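Reading Ruth in Two Congregations
Project report, Introduction to Biblical Studies
Ludmila Vondráček and Miloslav Kopecký
Submitted 2025-05-10

1. Background

The Book of Ruth is four chapters long and can be read aloud in one sitting. It opens with a famine in Bethlehem. Elimelech takes his wife Naomi and their two sons to Moab, where he dies. The sons marry Moabite women, Orpah and Ruth, and then the sons die too. Naomi decides to go home. Orpah turns back after some persuading, and Ruth stays with her mother-in-law.

Most people who know one line of the book know Ruth's answer to Naomi: "Whither thou goest, I will go." It is read at weddings, although the speaker is a widow talking to another widow. We wanted to find out how much of the rest of the book gets preached, and whether Ruth's being a foreigner comes up when it does.

2. Sources

We used typed sermons from two congregations, one in Fundale and one in Prurndale. The Fundale sermons are kept in the Kollár collection, named after the minister who started saving them. The Prurndale sermons were in binders in the church office and had not been sorted by date, so Miloslav put them in order before we read any.

In total we read 38 sermons that quote or retell some part of Ruth. The average length is roughly 3,000 words. Six of them were given at weddings. We did not use sermons that mention Ruth only in a list of names, such as the genealogy in Matthew 1.
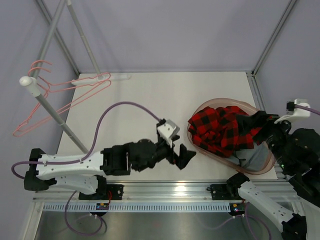
Each of us read every sermon separately and marked three things: which chapter it drew on, whether it called Ruth a Moabite or a foreigner, and who it treated as the main character. When our marks did not match we read the sermon again together. Most of the disagreements were over the main character. A sermon can start with Naomi and drift to Boaz without saying so.

3. What we found

Chapter 1 is used far more than any other. Almost every sermon quotes Ruth's promise, and several stop there. Chapter 2, where Ruth gleans in the field of Boaz, is the next most common and is often tied to harvest or to giving. The preachers usually explain the law behind it, from Leviticus 19 and 23, that the edges of a field were to be left for the poor and the stranger.

Chapter 3 is mostly avoided. In it Naomi tells Ruth to wash, put on perfume and her best clothes, and go down to the threshing floor at night, where she uncovers the feet of Boaz and lies down. When she speaks, she asks him to spread his cloak (or the "wing" or "skirt" of his garment, depending on the translation) over her. Only 5 sermons deal with this chapter at any length. One from Prurndale points out that the same Hebrew word, kanaph, is used in 2:12, where Boaz says that Ruth has come to take refuge under God's wings. We thought this was the most careful reading in either set. 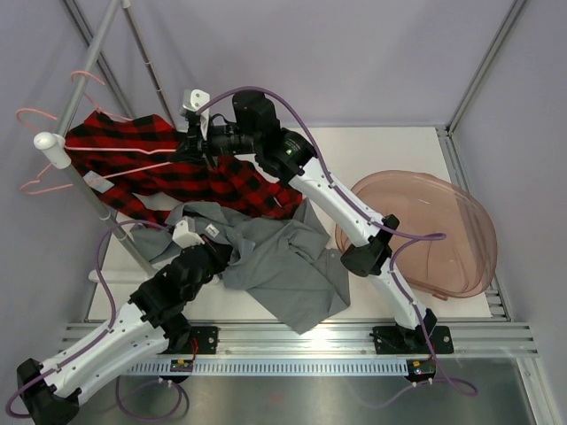

Figure 2. Gray shirt on the table and plaid shirt on the rack.

On the question of Ruth as a foreigner, the two congregations differ. The Fundale sermons call her a Moabite nearly every time, and the older ones explain Deuteronomy 23:3, which bars Moabites from the assembly. The Prurndale sermons tend to call her a daughter-in-law or a young widow. The wedding sermons in both places leave Moab out altogether.

Naomi gets less attention than we expected. Her bitter speech in 1:20, where she asks to be called Mara, is quoted in a few sermons given in December, when a service was held in Prurndale for people who had lost someone during the year. Outside those, she is mostly there to be followed. Yet it is Naomi who holds the child at the end of chapter 4, and the women of the town say that a son has been born to her.

4. Problems

The two sets are not the same age. The Fundale collection goes back further, so some of what looks like a difference between places may be a difference between times. We also have only what was typed. Ludmila spoke with a retired preacher who said he often left his pages behind and talked freely once he reached the story itself – those parts are lost to us.

We had planned to compare Bible translations as well, but many sermons do not say which one they quote, and some mix two in the same paragraph. We dropped that section after the midterm review.

5. Further work

The Jendetti reading room holds a third set of sermons, which we have asked to see. If they cover the same years as the Fundale ones, the comparison in section 3 could be done again by decade. We would also like to look at Orpah. Several preachers blame her for going back to Moab, though the text does not, and Naomi had told both women to go.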